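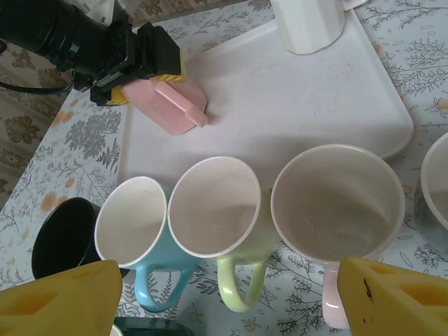
How many mugs does a household need? One for each person who lives there and two for visitors, and most homes could stop at that.

I know how that sounds. I have been told that I am mean about mugs, and that a mug is a small pleasure, and that small pleasures are what get people through February. Fine. But I have spent the past few months looking into other people's cupboards (with permission) and I am not convinced that the pleasure is coming from the mugs. Mostly it seems to come from buying them.

Take the mixed set, the one where every mug is a different soft colour. A light blue, a yellowish green, a white one with a pink handle. The shops love these because you can never be said to have finished. With a plain white set of six you know where you stand. With the mixed set there is always another shade, and when one breaks you don't replace it, you "add to the collection". Galbridge, our nearest homeware shop, has a whole wall of them, with a sign over it saying Find Your Morning. I went in to find out what a morning costs. A mug and a matching tray came to 30 pounds, and the tray was the dearer half.

Which brings me to the tray. I have nothing against carrying things on a tray. What I doubt is the tray as somewhere to keep things, the long pale kind that sits on the side with the mugs arranged on it so that the kitchen looks calm. Solange Coste, who writes a tidying column I read mainly in order to disagree with it, says that a tray "turns clutter into a display". I have read that sentence many times. As far as I can tell it means that the clutter is still there and you have bought a tray.

I tried it anyway, because I didn't think it was fair to complain without trying. I cleared a corner of the worktop, put down a tray and stood our mugs on it. It looked nice for one evening. After that the tray needed wiping, and to wipe a tray you have to take everything off it, wipe it, and put everything back. A worktop with nothing on it takes one pass of a cloth. Nobody in my house took the mugs from the tray in any case. They went to the cupboard out of habit, found it empty, and asked me where the mugs were. 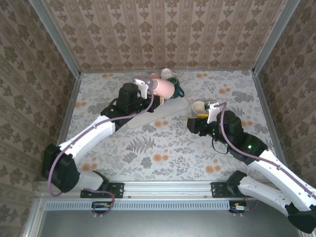

Mugs and a tray against fern-print and damask. The pink one is on its side.

Then there is the matter of pattern. I see more and more advice to put plain coloured china against a busy background, a flowered cloth, say, or a fern print with damask paper behind it. The theory is that the plain things "settle" the pattern. I have my doubts. A pale mug on a pale botanical cloth is a mug you will knock with your elbow. Give me a dark green one on the same cloth and I can at least see where it is. The people who recommend all this are thinking of how a table looks from the doorway, and I am thinking of myself at twenty to seven with no glasses on.

I should be fair to the other side. Lụa Hoàng, who lives two doors down and has eighteen mugs for a household of three, put the case to me better than any column has. She says that colour saves arguments. The blue is hers, the green is her son's, and whoever leaves the green one by the bath can't pretend it was somebody else. I accept this. It is a real use. I would only point out that it is an argument for three colours, and that the other fifteen mugs have no owner and no job and are stacked two deep behind the cereal.

Stacking is where the whole business falls down, as it happens. Mugs with proper handles don't stack. They lean. You can put them rim to rim in a row, handles all pointing the same way, and they will stay like that until someone needs the one at the back. Darmawan Sinaga, my brother-in-law, bought a wire shelf called a Skuleck to get round this. It makes two levels out of one, and now he has more mugs. I don't think he had planned to. The space was there, and it filled.

I don't believe storage solves much, and I am wary of anyone selling it. When a cupboard won't close, there is something in it that should go. We have had the same cupboard for years, and the only time it worked properly was after a house move when half the boxes were still in the garage. We had four mugs. We washed them. I can't remember one person going without tea.

My own count, before anyone writes in, is seven. There are four of us at home, so by my own rule I am one over. The extra is a wide thing, too big for coffee and too small for soup, and the inside is stained and won't come clean whatever I soak it in. I have put it in the charity box twice and both times it was back on the shelf by supper. My daughter says it is the good one. I have asked her what is good about it and she says it just is, and I haven't got any further than that.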